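# Care of a navy backpack and strap before storage

Posted in the Trostell Household Help Forum, Wednesday, January 5, 2022

Our residents' association lends out bags and is reviewing its written guidance. Kindly advise on the correct treatment of a dark navy backpack with a mesh front and a padded carry handle, and of a woven strap with printed characters. Should either be machine washed? The items will be stored until June.

*Submitted by Parari Lending Desk* 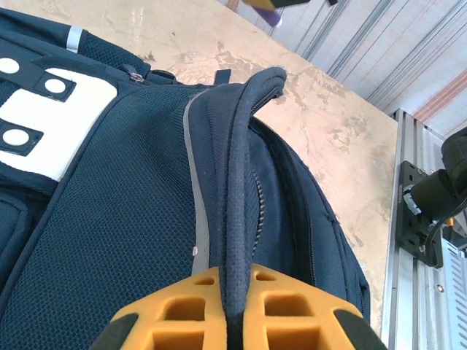

**Category: Bags and Luggage › Cleaning and Storage**

**Giva Textile Care**

Machine washing is not advised for the backpack. The following procedure is recommended:

1. Empty all compartments and shake the bag out of doors.
2. Brush the mesh gently with a soft, dry brush. A fine honeycomb weave holds dust, and hard scrubbing may pull the threads.
3. Wipe the handle and the light grey piping with a damp cloth and a little mild soap. Dry the small rivet and any metal buckle afterwards.
4. Leave the bag open, away from direct heat, for at least 16 hours.

The handle should not be used for hanging a loaded bag over long periods, as the padding may flatten.

The strap requires separate treatment. Printed lettering on woven fabric should be dabbed and never rubbed, particularly where the strokes already look worn.

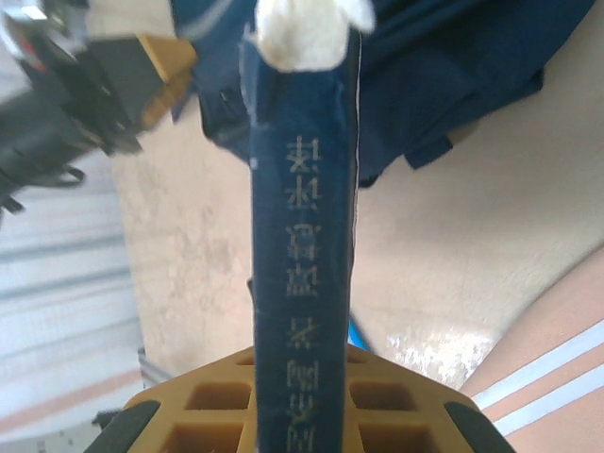

Frayed edges may be trimmed with sharp scissors, but loose threads must not be pulled. Any white fluffy trim should be kept dry while the strap is cleaned and may then be combed lightly with the fingers. Test the soap on a hidden area first, as navy dye can mark pale material.

**Mladenović Repairs**

We concur with the above, except that we would allow 3 days for drying in winter. The bag should be stored flat in a cotton cover. Plastic is unsuitable.

**member959**

Ours went through the machine on a cool wash and came out fine. It was a different make.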